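About Our School

Zerero Catholic School stands on the hill above Skididstead, next to the parish church whose name we do not share but whose bells we hear every hour. We are a school for boys and girls from 11 to 18 years. At present 371 pupils learn with us, and 146 of them come by bus from Ladport and the villages along the river.

Our school was opened by a small group of religious sisters. They had 2 rooms and 17 pupils, and they taught reading, sums, the catechism and singing. The sisters have since moved to their mother house, but we keep their rule that each school day begins with prayer in the chapel and closes with a psalm.

We teach the Catholic faith fully and with joy. Families of other churches, and families of no church, are also welcome, and many have been with us for long years. We ask only that all pupils attend the religion lessons and behave with respect at Holy Mass.

Every January we hold the Week of Song, when the choirs of the lower and upper school prepare together the music for Candlemas. Parents may come to the evening rehearsals without a ticket.

The places for new pupils are given by the head's office after a talk with the family. Please bring the baptism certificate, if there is one, and the last school report. For families who can not pay the full fee there is a fund, and the request for it remains private.

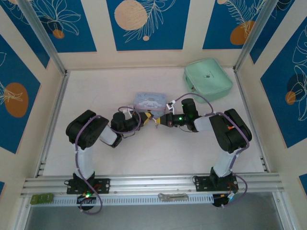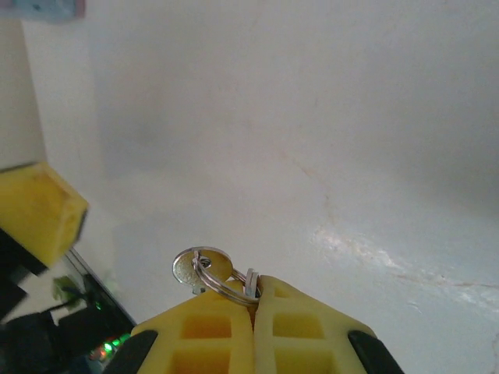
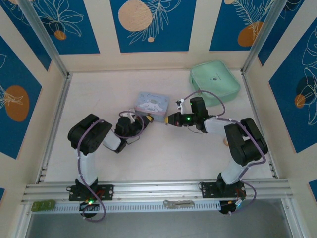 Zerero Catholic School | Department of Religious Education and Chaplaincy

The chaplaincy room is open at each lunch break. Confessions are heard in the chapel before the first Friday of the month, and at other times if you ask.

Page last changed: 7/22/20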